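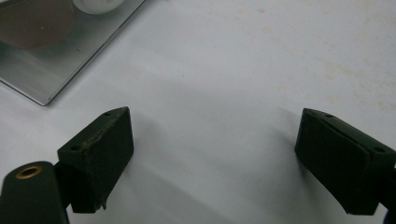 フローダス館の電気設備更新工事、4月分の進捗をご報告します。今月は地下の受変電室と2階西側の幹線の引き替えが中心でした。受変電室では、旧盤から外した端子やビスを回路ごとに分けて保管しています。分ける道具は写真にあるような光沢のある金属のトレーで十分なのですが、見積書では「部材管理用什器一式」と立派な名前になっており、次回から名前のほうを値下げするよう業者のトリルニコに申し入れました。

幹線は全105回路のうち、切り替えまで終わったものがほぼ30回路です。計画より11回路少ない数字で、言い訳は一つだけ用意してあります。昭和の改修時の図面に、存在しない配管が描かれていました。現場代理人のギュラ・カトナ氏は図面どおりに天井を開け、何もないことを丁寧に確認したうえで、隣の天井も開けました。配管はその隣の、さらに隣にありました。実測による図面の描き直しはソン・クック氏が担当し、2階西側までは完成しています。東側は5月に入ってからになります。

停電作業は火曜の閉館後に2回行いました。1回目は予定どおり終了。2回目は復電後に非常照明の一系統が点灯せず、原因は新しい盤の結線違いでした。その場で直し、翌朝の開館には間に合っています。試験記録は別添のとおりで、当該系統は再試験の欄をご覧ください。絶縁抵抗の値はどれも基準内です。

予算について。ケーブルの値上がり分は予備費で吸収しました。予備費はそのためにあるのですが、使うと皆さん驚かれるので先に書いておきます。残額は別表2のとおりです。天井の復旧費は当初の内訳になく、カルティニ・オスマン氏と協議中です。開けなくてよかった天井の分をどちらが持つか、という話で、双方とも大変礼儀正しく譲りません。

5月の予定は、2階東側の幹線、展示室の分電盤の交換、屋外灯の地中配管の試掘です。屋外灯は庭園側の植え込みにかかるため、造園担当のパサリブと掘削位置を詰めています。先方の条件は「根に触らないこと」、当方の条件は「最短距離で掘ること」で、現時点の案は大きく迂回しています。迂回に伴うケーブル長の増加は次回の報告に載せます。

お願いが一件あります。展示室の分電盤の交換には終日の停電が必要です。休館日のうち使える日を、今月中にヨガ・ハルトノまでお知らせください。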